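Drastell (novel series)

Drastell is a fantasy series by Getsemaní Zavala, set on the island of the same name. It consists of 7 novels and a volume of short stories. The main sequence covers a single reign, that of the regent Urkine, and the trade war that ends it.

Setting

The island is divided into a salt coast, held by the port guilds, and an upland called Flarnness, where most of the food is grown. The two halves are joined by one road and 90 toll gates. Magic exists but is limited to the binding of oaths: a person who breaks a bound oath loses the use of one sense, chosen by the other party at the time of swearing. Most of the plots turn on the exact wording of such oaths.
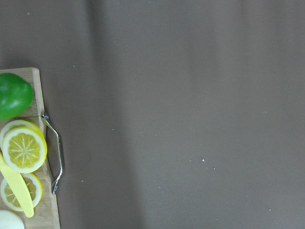
Trade in the series is described in more detail than warfare. The upland growers pay their tolls in produce, and the rates are set out in a table at the back of the second novel. Citrus carries the highest rate. The fruit meant is an ordinary lime, green and slightly oval, and Zavala gives it no magical properties; its value comes from the guild ships, which may not sail without it. A grower who withholds the crop can therefore hold a fleet in port, as happens in the third and fifth books.

Characters

Shin, a toll clerk, is the narrator of the first four novels. She has lost her hearing to a broken oath before the story opens, and the terms of that oath are not given until the fourth book. Urkine appears in person only twice in the early volumes -- elsewhere he is known through letters and decrees. The later novels are told in the third person and follow several members of the port guilds.

Structure and style

The chapters are short and are headed with the number of the toll gate nearest to the action. The final novel, at 765 pages, is the longest, and it reverses the order of the gates as the growers march from the uplands to the coast. The short stories are set some 70 years earlier and deal with the building of the road. They share no characters with the novels, apart from a gatekeeper whose name is carved on a post in the first book.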